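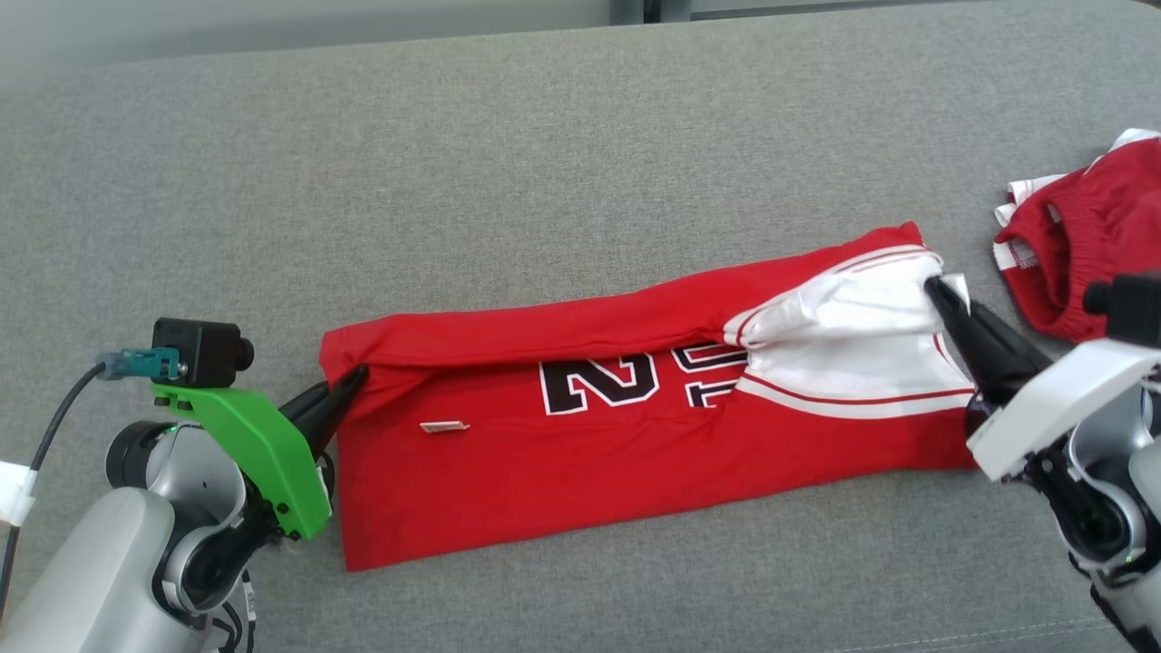

Fold demos with two arms, when do you bin an episode?
Florian Hofstetter
Got 258 shirt folds recorded, three of us on the leader arms. We all score differently. One keeps anything that ends up folded, I throw out every regrasp. Is there a rule people use?

Da-eun Yeom
Write it down before anyone records. Ours at Lombardi: one regrasp per side ok, let go and start over = bin. Both grippers hold before you lift. Never edit out a pause. Two people score the same 10 episodes, compare, then fix teh wording. Don't delete the bins either, tag them.

Visomlow
just keep them all, more data is better

Adia
Not with mixed scoring. Also log who was driving, and which garment. We didnt for our first 458 and couldn't sort them later.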